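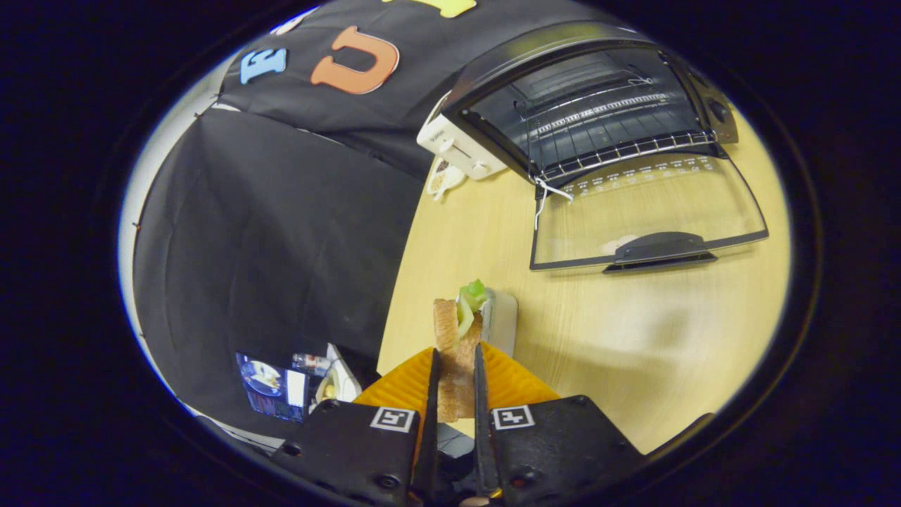 Okarness Chamber Music Project
Interim progress report to the Innes Fund
Reporting period: October to March

1. Summary

The grant supports the preparation, performance and recording of the wind chamber music held in the Lodetti collection at Osby. At the end of the second reporting period the cataloging work is complete, the editing work is behind schedule, and the concert series has gone ahead with one change of venue. The recording sessions have been moved from April to June. No change to the total award is requested. One transfer between budget lines is requested and is set out in section 7.

2. Cataloging

The collection was received as loose parts in archive boxes, with a handwritten shelf list that did not match the contents. The catalog now has 677 entries. An entry is one work or one separable movement in one source. Where the same work survives in two copies, each copy has its own entry and the two are cross-referenced.

Each entry gives the title as written, a standard title, scoring, key, number of parts present, number of parts missing, paper size, and condition. Incipits were added for the first violin or first flute part wherever one exists. For works scored for winds alone, the incipit is taken from the highest part.

Of the entries, 254 include at least one flute part. This is higher than the figure in the application, which was based on the shelf list. The difference comes mostly from trio sonatas listed as "two violins and bass" whose part wrappers read "flute or violin." These have been counted as flute works only where the upper parts stay within the range of the one-keyed flute throughout. Parts that go below D were left in the violin group, even when the wrapper allows either instrument.

Water damage is limited to the lower third of two boxes. The ink has spread but is readable in most places. The affected sheets were photographed under normal and raking light before being placed in new folders.

3. Editing

The application proposed 40 performing editions over the life of the grant, with 20 due by the end of this period. Fourteen have been completed and proofread. Four more are set but have not been proofread. Two have not been started.

The delay has two causes. The first is missing bass parts. Five of the selected works lack a bass part altogether, and in these the keyboard part had to be rebuilt from the upper voices and from figures copied into a later score. This took longer than planned. The second is the notation of ornaments. The main copyist uses one sign, a short wavy line, for what seem to be three different ornaments. The early editions printed this sign as a trill in all cases. Players at the November reading session found that several of these did not work at tempo, and the question was reopened.

The policy now in use is as follows. The sign is printed as it stands in the source. A suggested reading is given above the staff in small type only at cadences. All other cases are left to the player, with a short table in the preface showing the options. Six editions finished before this decision have been revised to match. The revision was completed in January.

Slurs have also required some attention. In the slow movements the copyist places slurs high above the notes, and it is often unclear where they begin and end. Where a parallel passage is clear, the edition follows it and marks the added slur with a dashed line. Where there is no parallel passage, the edition gives the most likely reading and lists the alternative in the notes.

Page turns were tested at the reading sessions. In three flute parts the turn fell in a passage with no rest, and the layout has been changed to a fold-out third page. This adds a small printing cost for those parts.

4. Reading sessions

Four reading sessions were held in the rehearsal room at Osby. Each ran from 10 a.m. to 4 p.m. with a break at 1 p.m. The core ensemble of flute, oboe, violin, cello and harpsichord attended all four. A second flute was added for the last two sessions to try the double sonatas.

Pitch was set at A=415 for the first three sessions. For the fourth, the upper parts were also tried at A=392. The lower pitch suits the slow movements but makes the second flute hard to hear against the harpsichord, and the instrument available at Osby cannot be left at 392 for long without the tuning drifting. The recording will be made at 415.

Players returned marked copies of the parts after each session. Corrections were entered within two weeks except in December, when they were held over. Most corrections concerned missing accidentals. A small number changed the reading of a note, and in each of these cases the source was checked again before the edition was altered.

5. Concerts

Three concerts were planned for the period and three were given. The first and third took place at Osby as planned. The second was moved from the Okarness assembly room to the parish hall, following a heating failure in the assembly room. The hall has a shorter reverberation and a noisier floor. The program was kept the same, but the order was changed so that the solo sonata with harpsichord came after the break.

Attendance was good at Osby and below target at Okarness. The notice of the venue change went out three days before the concert, and some ticket holders went to the original address. Refunds were given on request. For the remaining concerts, a sign will be placed at the advertised venue if there is any change.

Spoken introductions were limited to two minutes per work. Written comments from the audience asked for more information on the instruments and less on the sources. The introductions for the spring concerts have been rewritten with this in mind.

A school session was held on the morning of the third concert. Students heard a modern flute and a one-keyed flute play the same movement and were asked to describe the difference in sound. The teacher's feedback form rated the session as useful and asked for printed material in advance. A two-page handout is being prepared.

6. Recording

The recording was planned for April in the Osby church. The church has since scheduled roof repairs for that month, and the sessions have been moved to June. The engineer and all players have confirmed the new dates. The harpsichord hire has been moved at no extra charge.

A test recording was made in February with two microphone positions. The closer position gave a clear flute sound but picked up key noise and breath to a degree that would need editing. The farther position was well balanced, with some loss of detail in the cello. The June sessions will use the farther pair as the main pickup, with a spot microphone on the cello mixed in at a low level.

The program for the recording is not final. Seven works are confirmed and two are held in reserve. The reserve works depend on the editions described in section 3 as set but not proofread.

7. Budget

Spending to date is within the approved total. The cataloging line closed under budget. The editing line is expected to run over by the end of the grant, owing to the extra hours on bass parts and ornaments. Permission is requested to move the unspent balance of the cataloging line to editing. The transfer covers the expected overrun in full.

Travel costs were lower than planned, as the second flute player was already in the area for both sessions. No transfer from this line is proposed at this stage, because the June sessions will need overnight stays that were not in the original travel plan.

Receipts and the full ledger are attached as Annex B.

8. Risks

Late editions. If the four unproofread editions are not ready by May, the reserve works will be dropped from the recording and the confirmed list will be used alone.

Instrument condition. The harpsichord at Osby needs two new jacks and has an uneven upper register. The hired instrument will be used for the recording. The house instrument will continue to be used for rehearsals.

Noise. The June dates fall within the mowing season for the churchyard. The parish office has been asked to keep the session hours clear and has agreed in principle. Written confirmation is still outstanding.

9. Work planned for the next period

Proofread the four editions already set.
Begin the two editions not yet started.
Give the two spring concerts at Osby and Okarness.
Complete the school handout.
Carry out the June recording sessions and deliver a first edit.
Publish the catalog online, with incipits, in searchable form.

The next report will cover April to September and will include the session logs and a list of all completed editions with their catalog numbers.

Annex A: List of completed editions
Annex B: Ledger and receipts
Annex C: Editorial policy, second version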